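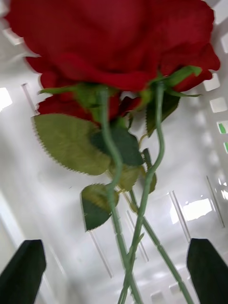

2 min read

Murkeck Robotics Club – minutes of the December project meeting

The meeting opened at 16:30 in the Flirkham workshop. The minutes of the previous meeting were agreed without changes.

1. Stem picking task
The group reviewed the wrist camera view of the red rose in the white crate. With the fingers open and the stems passing between them, the bloom fills most of the upper part of the view and the stems pass in front of some leaves. Two stems cross below the bloom. It was agreed that the grasp point should be set below the leaves where possible, and that the crossing should be labelled separately from the branch lower down.

2. Lighting
Bright reflections on the crate walls were discussed. The Daneshvar team proposed a matt liner. The Masholm team preferred to keep the crate as it is and lower the exposure – both options to be tried before the next meeting, with the same arm start position.

3. Data
The training set stands at 1,388 images, of which 178 have no stem labels. Labelling is to be finished before any retraining. Images where the petals are blurred but the stems are sharp will be kept.

4. Gripper
Closing speed to stay at setting 5 until the force readings have been checked. The proposal for softer finger pads was deferred.

5. Actions
Daneshvar team: cut and fit liner, record one run.
Masholm team: exposure test, unlined crate.
All: share of unlabelled images, list on the club drive.

6. Any other business
The spare wrist cable is to be returned to the parts cabinet.

Meeting closed at 17:25.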